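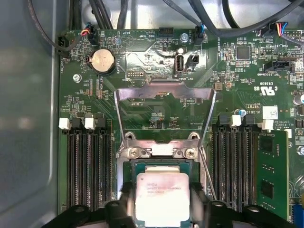

Repair trade in Linora

The repair trade in Linora covers the mending and resale of household goods, clocks, radios and computers in the river town of Linora. Most of the workshops stand on Lemaire Street and the lanes behind the old grain market. The trade began with watch and clock work and moved into electrical goods after the town was connected to the power line in 1930. Computer repair is now its largest branch.

History

Before the power line, repair work in Linora was done by clockmakers, tinsmiths and saddlers. They rented stalls at the grain market by the month and were paid partly in flour. A market rule allowed a repairer to keep an item that had not been collected by the end of the harvest, and the stalls sold a good number of lamps and kettles this way. The rule was dropped when the market moved to its present site near the bridge.

Electric irons and radios came into use slowly. The first shop to take them in was Umeck, opened on Lemaire Street by a family of clockmakers. Umeck trained its own apprentices, and many later shops were founded by people who had worked there. The building is still in use, although the ground floor is now a bakery and the workshop has moved upstairs.

Television repair was the main business of the street for several decades. As sets became cheaper to replace, some shops closed and others took up washing machines or sewing machines. Sewing machine work lasted longest in the lanes, where the clothing factories sent their industrial models. Emerson Figueiredo, whose history of the market is the main written source for this period, puts the low point of the trade just before home computers became common in the town.

Computer repair

The first computer shops bought old office machines from the port city of Bollia and rebuilt them for schools and small firms. Parts were taken from machines that could not be saved, and a trade in used memory, drives and processors grew up alongside the repair work. Used parts are priced by age and by whether the seller will take them back. The usual return period is 6 days.

Desktop computers still make up much of the work because many local offices keep them in service for a long time. Laptop repair is done mostly by the newer shops at the bridge end of the street. Phone repair is treated as a separate business and is carried on from kiosks.

Training

Apprenticeships last 2 years. An apprentice usually starts with cleaning and sorting, then moves on to power supplies and finally to fault finding. There is no town examination. A shop owner signs a letter when the term is over, and the letter is accepted by the other shops on the street. Nomvula Motaung, a former Umeck apprentice, started an evening course at the public library that can be counted toward the first year.

Repair fair

A fair is held each December in the covered part of the grain market. Visitors bring broken items, and the shops work on them at shared tables for a fixed fee. Clocks and small kitchen appliances are the most common items. The fair also has a swap table for manuals, cables and loose spares. Items too large to carry in by hand are not accepted.

Waste and scrap

Boards and casings that cannot be reused are collected from the shops and sold to scrap dealers in Bollia. Until the present collection was set up, much of this material was stored in yards behind the lanes. A town rule in force from February 8, 2019 limits each shop to 100 kilograms of stored scrap and requires batteries to be kept in a separate covered bin.

See also

Grain market (Linora)
Lemaire Street
Clockmaking
Electronic waste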